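The Warranty Outlived the Company

My father kept every instruction booklet he was ever handed, in a filing cabinet that took up a third of the hall closet. When he moved to a smaller place last August, I inherited the cabinet and the duty of reading what was in it. I now know how to descale a coffee maker that went to the dump before I could drive.

I used to laugh at him. Then I bought a Prestthorpe drill, which came with a single card telling me to visit a website, where I was invited to make an account, confirm the account, and pick a password with a symbol in it. I wanted to know which way the chuck turned.

The lifetime warranty is my favorite part of modern shopping. Whose lifetime? I once called Bamness about a cracked latch and was asked for serial number, proof of purchase and the original packaging. The latch, I was told, counted as a "wear item." So did the hinge. I began to suspect that the only part covered was the sticker.
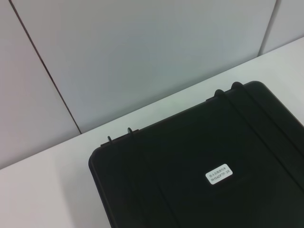

My neighbor Hatsue Nagano has a better system. She writes the date and the price on the bottom of everything she buys, in paint marker, and when it breaks she turns it over and decides whether to be angry. Her toaster says 2000. She is not angry at the toaster.

I grant that paper manuals were no golden age. Half of each one was warnings, and the other half was the warnings in French. But a booklet stayed where you put it. It didn't ask for my birthday. It never sent me a survey about how the booklet had made me feel.

What I'd like is modest. Put two pages in the box. Draw the thing, name its parts, and tell me which ones I can replace and what they cost. If a company can print a glossy leaflet pushing 1000 reward points on me, it can print that.

Meanwhile the cabinet is in my garage, and I've started a folder of my own. So far it holds the drill card, with the password written on the back.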